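Clemena Chapbook Layout Guide
Section 3: Imposing and Printing a Saddle-Stitched Booklet

Before you start, export the poems as a single PDF with all fonts embedded. The page count must be a multiple of four. Add blank pages at the back if needed.

1. Open Clemena and choose File, New Booklet.
2. Select the half-letter preset. Set the inner margin to 14 mm and the outer margin to 11 mm.
3. Import the PDF. Check that the title page falls on the right.
4. Set the creep value for your paper weight. Leave it at zero for booklets of 15 sheets or fewer on thin stock.
5. Turn on Keep Stanzas Together if any poem runs past one page.

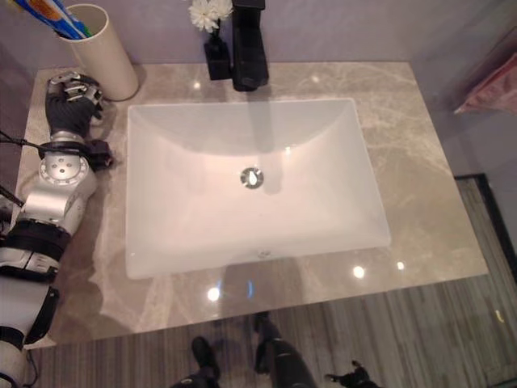
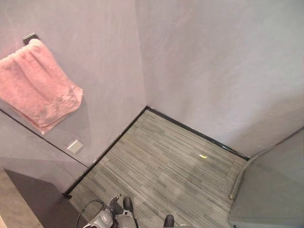
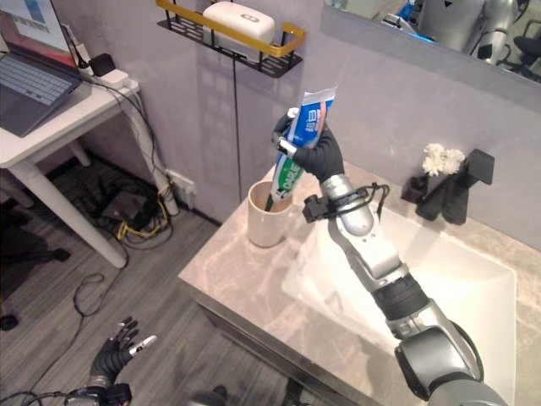 Why does the last line of a long poem move to the next page after import?
The outer margin in the preset overrides the one in your PDF. Match the two values, then import the file again.

6. Print one proof, duplex, flipped on the short edge.
7. Fold the proof and read the page numbers in order before printing the full run.

Note: Long lines that wrap are indented by two ems. To change the indent for one poem, select its title in the Contents panel and edit Turnover.

Caution: Do not scale to fit in the printer dialog. Scaling shifts the fold line and the staple marks.

If error 3010 appears, a font is missing from the PDF. Export it again with embedding turned on and repeat step 3.

Cover files are handled separately. See Section 4.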